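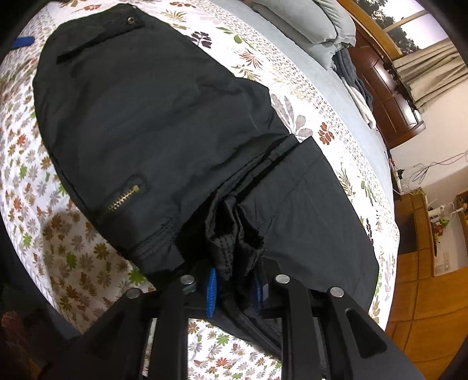

The Lilgate Jacket

Merike Raudsepp had wanted the jacket for exactly as long as she had known it existed, so when the parcel finally came she ran up the stairs with it under her arm and shut the bedroom door and spread the whole glorious black thing out on the bed.

Oh, it was good! It was better than good. There was a snap up near the top, a tiny round brassy one, and she pressed it with her thumb just to feel it give. There was a short gold zipper down the side that went nowhere in particular and she loved it for that. And the cloth had a shine to it, a quiet one, the kind you only get when you tip your head.

"It's a jacket," said Iker from the doorway.

"It's a Verschueren," said Merike.

Iker Cifuentes had been married to her for 6 years and knew when to come and sit down. He took the chair by the window and moved her sweaters off it first.

"Verschueren as in the shop in Karnside?"

"As in the shop in Karnside! With the green awning. My grandmother pressed collars there. She walked down from Lilgate every morning with her lunch in a coat pocket, and she used to say you could pick out their work across a train platform by the waist alone."

"By the waist."

"Wait till you see the waist."

She had found it in May, on page 539 of an auction catalog that somebody had scanned crooked. One line of print and a lot number. She had bid 400 and lost, and sulked for a week, and then the winner had written to her out of the blue. It didn't fit him, it didn't fit his sister, did she still want it? Did she! She had answered so fast that she spelled her own name wrong.

Now she went over it the way her grandmother would have, seams first. She followed the stitching with one finger where it looped over the top of the zipper, and came down to the parallel rows below and stopped there, grinning. Whoever sewed that curve had done it slowly. You could tell. Merike had tried a curve like that herself on a skirt once and the skirt was in a bag in the closet, where it was going to stay.

"You want to know what it's like?" she said. "It's like getting a letter from someone who sewed."

"What does it say?"

"Give me a minute, I'm reading."

The waist was the hard part. The fabric bunched up there in tight little puckers, and whichever way she smoothed it, it sprang back and folded over on itself and hid what she was after. She took hold of the band and lifted.

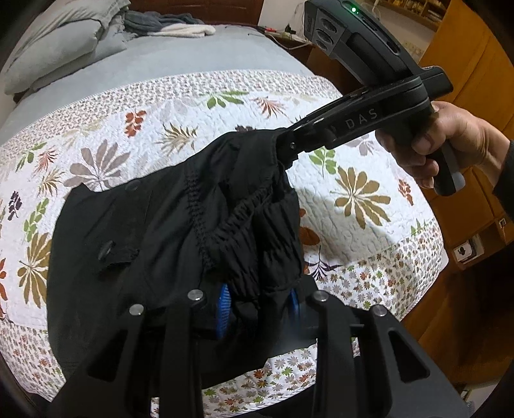 "There," she said. "Look at that. Iker, come and look at that."

He came and looked. One line of gathers ran down on a slant and another ran up to meet it, and where they met they made a V.

"Is that for strength?" he asked.

"I don't think it's for anything! I think it's for her. Grandma said the women on the back tables each had a way of ending a row, so they'd know their own work if it ever came back for mending. One of them did a cross. One did a double knot. And the one who sat by the stove did a V, and her name was Veera, and she taught Grandma to swear."

Iker laughed so hard he had to put his hand on the wall.

"You're making that up."

"I am not making up Veera. There's a photograph of Veera. She has enormous forearms."

They stood over the bed a while. Outside, the Pokside bus went by and the window hummed in its frame. Merike was thinking that they had made maybe 2000 jackets in that back room, all those years, and that most of them had gone for rags, and one had ended up here on top of the printed leaves of her own bedspread with its pocket flap gone a bit soft. She felt ridiculous. She felt like calling somebody, anybody who'd ever owned an iron.

"Are you going to put it on?" said Iker.

"In a second."

"You've waited since May."

"I know! That's why. I want one more second of it."

She found the dark button on the flat side, and the small folded tab next to it, and turned the tab up to see how it had been stitched down. Very neatly, of course. She turned it back again.

Then she picked the jacket up by the shoulders – it was heavier than it looked, and it made a lovely sliding noise coming off the quilting – and held it out to him so he could help her into the sleeves.

"Left arm first," she said. "Grandma always said left arm first."

"Why?"

"No idea. Hold it higher."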